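Consuelo Cabello has been selling kitchen goods in Unetthorpe for 20 years, and she would like you to stop buying so many of them. I went in expecting a sales pitch. What I got was an hour of complaints, most of them about words printed on boxes.

"Professional," she said, before I had my coat off. "What does that mean? Which profession? I've got a dentist who comes in and buys the professional peeler."

I had come to ask about cutting boards, and specifically about the claims that get made for them: that wood is dirty, that plastic is clean, that bamboo will save the forests, that a board needs a special oil sold in a bottle the size of a nail polish. Cabello has heard all of it, some of it from the people who supply her.

"A rep told me once that wood kills germs and plastic breeds them. Next year, a different rep, and it's the other way around. Same haircut, practically. I asked both of them where they'd read it and neither one could say."

I asked her which was right. She shrugged. She is not a scientist, she said, and she distrusts shopkeepers who talk like one. Her own habit is to keep one board for raw meat and another for everything else, wash them with hot water and dish soap, and stand them on edge until they dry. She did this with her mother's boards and she does it now.

I pushed a little. Surely a deeply scored board is harder to clean, whatever it's made of? "Sure. So sand it, or get rid of it. People will scrub a ruined board for 15 minutes because they paid a lot for it. The price isn't going to make you any less sick."

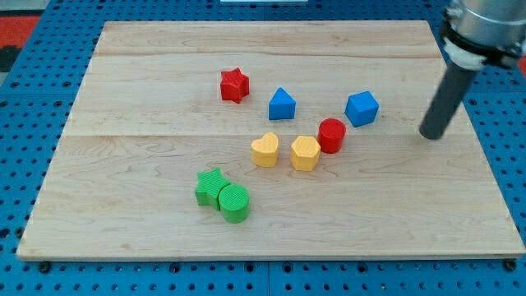
A plain board in pale wood, with a seam running across the middle.

Seams, she told me, are where customers get nervous. A board made of planks joined together looks to some of them like a cheap version of a board made from one wide piece. Cabello thinks they have it backward, or at least that they worry about the wrong thing. Wide pieces of wood can cup, and a good glue joint can last for years. She would sooner look at whether the board sits flat on the counter and whether you can lift it with one hand when the other is covered in chicken.

I was less sure. Glue fails too, and I have owned a board that came apart in the sink. "You left it in the sink," she said. I had, overnight, more than once.

We moved on to oil. Her shop sells a board conditioner called Nurnetti, and she does not hide her opinion of it. "It's fine. It smells nice. It costs 13 dollars, and plain food-grade mineral oil from the drugstore does what I need done." Then why stock it? "Because they ask for it, and if I don't have it they drive to the mall."

That answer bothered me, and I said so. It is easy to be frank about a product while ringing it up. Cabello didn't argue much. She said she tells anyone who asks about the drugstore oil, and that most people don't ask. I'm not convinced that settles it. She didn't seem to be either.

She was harder on Drisham, the knife block set that people buy as wedding gifts. It has seven knives. She uses two at home, and one of those is for bread. "Ask anybody who owns the set what the fifth knife is for. I've asked. I got 'tomatoes' and I got 'guests.'"

Her advice to someone furnishing a first kitchen in January, when she puts everything on sale, is to buy one decent knife and a board big enough that the onions stay on it, and then wait. Cook for a few months. See what you keep wishing you had. I asked whether that was good business.

"Terrible," she said, and went to help a man who was looking at the peelers.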